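Dropped grips on the pour task, part 2

The short version: the hand was losing its grip because of a cable, and I spent most of April blaming the software.

The task is simple. Pick up a can, bring it over to a plastic cup, tilt, hold, return. Of 59 logged attempts, 57 ran without trouble. The other 2 ended the same way. Partway through the wrist rotation the fingers relaxed for a moment and the can slid in the grasp. The controller reported no fault either time, and the commanded finger positions never changed.

My first suspect was the Drukora grasp planner, which I had updated the week before. I rolled it back and replayed both trajectories. The can slipped again on the second one, so the planner was cleared. 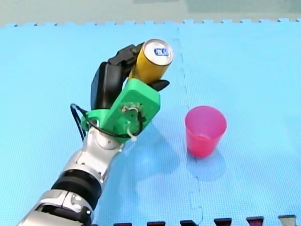
Next I logged supply voltage at the hand instead of at the bench. That showed the problem within an hour. At one end of the wrist's travel the voltage dipped long enough for the finger motors to lose torque, then recovered before the undervoltage check sampled it. The Kneath driver polls that value slowly by default — too slowly to catch a short dip.

The cause was a connector at the wrist. I had left too little slack in the cable, and at full rotation it pulled the plug slightly out of its seat. Pushing on it by hand with the arm stopped reproduced the dip every time.

Changes made so far:

Longer cable, with the tie moved so the load is off the connector.
Faster voltage polling, with a latched fault on any dip.
On a latched fault the arm stops and holds position. It does not try to finish the pour.

I still want a locking connector there. The Butico one I ordered has the wrong pitch, so that will have to wait for the next parts order.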